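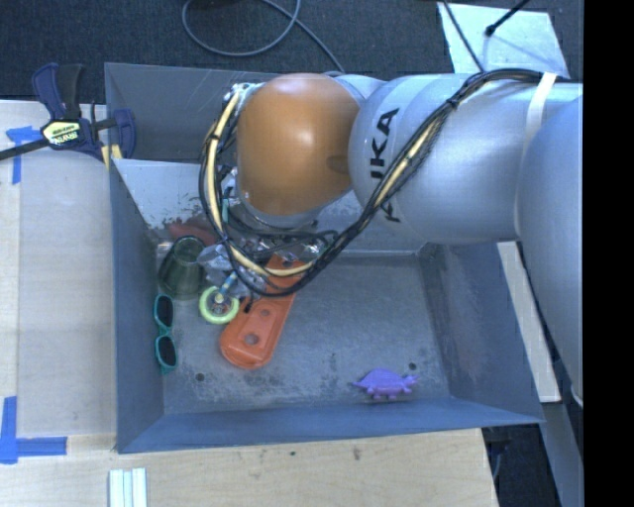 Slavica Stojanović wrote in last week that a junk bin only works if it is small, and that mine are always too big. She keeps one the size of a shoebox by the back door, and when it fills up she empties it that same evening.

I have thought about her letter for several days and I think she is half right. Size matters less than sides. A bin with high sloping walls hides what is at the bottom, and things slide together into a corner where they stay. You drop in a plastic cup because you mean to rinse it later. Then a crumpled piece of clear plastic goes in with it, and after that the cup is trash too, whatever you meant.

This is my complaint about the mixed bin in general, the kind every garage and break room in Mirdale seems to have. It lets a person put off a decision and feel tidy while doing it. A cup can be washed and used again. Crumpled plastic mostly can't. Once they are lying against each other, someone else has to reach in and tell them apart, and that person was never asked.

In September I cleared out the storage room at our building on Pulell Street. There were 5 bins in it, metal ones, and I found 174 cups, most of them perfectly good. I washed them in the utility sink over two evenings. The wrappers and bags took up more room than the cups did and I threw nearly all of them out.

Metal bins do have one thing going for them. They can be scratched up for years and still hold whatever you put in them. I would not trade ours for new ones, and I told the building manager so when he brought up the price.

What I would do is keep cups out of them altogether. Put a shelf next to the bin at elbow height - a plain board is enough - and let the cups stand on it where people can see how many there are. Slavica can keep her shoebox. I would still like to know where she puts her cups.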